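Can a robot tidy your bedroom yet?

Think about the last time you tidied up. You probably picked up some socks, put a few books back on a shelf and found a cup that should have gone to the kitchen weeks ago. It may have been boring, but it wasn't hard. For a robot it is very hard indeed.

Robots have worked in factories for a long time. They weld car doors, stack boxes and put lids on jars. In a factory, every jar comes along in the same place and at the same speed, so the robot can make the same movement again and again. Your bedroom isn't like that. The sock is in a different place every day, and it is never the same shape twice.

What robots can do at home now

Some machines already do chores. A washing machine washes and spins clothes. A dishwasher cleans plates. A robot vacuum cleaner drives round the floor and goes back to its charger when its battery is low. Some gardens have a robot mower.

Each of these machines does one job. The washing machine can't collect the clothes from your floor, and it can't hang them up afterwards. The vacuum cleaner can't pick up a toy that is in its way. People still do all the parts in between, and those parts mostly need hands.

Why hands are so clever

Hold out your hand and pick up a pencil. You didn't have to think about how far to open your fingers or how hard to squeeze. Your skin felt the pencil, and your brain changed your grip straight away.

Most robots don't have a hand like yours. Many have a gripper, which is a simple kind of hand with two fingers that open and close. To pick something up, the robot has to find the object, move its arm to the right place, open the fingers wide enough, close them and lift. If it squeezes too hard, it can crush a paper cup. If it doesn't squeeze enough, the cup slips.

Robots often practise inside a computer first. The computer makes a pretend room and a pretend robot, a bit like a video game. This is called a simulation. Nothing gets broken in there, and the robot can try the same thing thousands of times. At the Relthorpe workshop, a program called Teridon ran 2,212 pretend grabs in July.
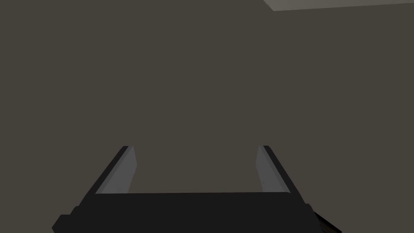

Shahnaz Marikar thinks pretend rooms make the job look too easy. Real floors have crumbs and cables on them, she says, and real cats walk past, and she would like to see a robot cope with her kitchen before she believes any of it.

She has a good point. A simulation is always simpler than the real world. Cloth is especially difficult to copy, as it folds and stretches in so many ways. A robot that does well on the computer may do badly when it meets a real towel, so engineers have to test it again with real things.

What about shops?

Shops seem easier. The shelves are straight, and the tins are all the same size. Some big shops use robots to clean the floor or to check which shelves need filling. Some warehouses have robots that carry whole racks of goods to the people who pack them.

Putting things on the shelf is harder. A bag of crisps is light and squashy, and a bottle of oil is heavy and smooth. At Vinside, a small shop that tried out a shelf-filling robot, the robot was given 41 items to put away. It managed 22. Habibur Siddiqui, who works there, put away the rest himself and served customers at the same time.

So when will it happen?

It depends on the chore. Here are three, from easier to harder.

Carrying: a robot on wheels can take a box from one room to another if the floor is flat. Stairs are a problem for wheels.

Clearing a table: some robots can do this slowly, with things they have practised on. Glasses are tricky, partly because robot cameras don't see clear things well.

Folding clothes: robots have been shown folding shirts and towels, but many are slow and need help when something goes wrong. A shirt that is inside out can confuse them.

A robot at home must also be safe. It has to stop if a small child runs in front of it. It has to know that a teddy bear is for keeping and an apple core is for the bin, even if both are lying on the carpet.

Try it yourself

Put on a pair of thick gloves and use only one thumb and one finger of each hand. Now try to fold a T-shirt. Ask a friend to time you, then do it again without the gloves.

Next, put 6 different things on a table, such as a sponge, a coin and a spoon. Pick them up with kitchen tongs and put them in a bowl. Write down which was the hardest and what you had to change to get hold of it.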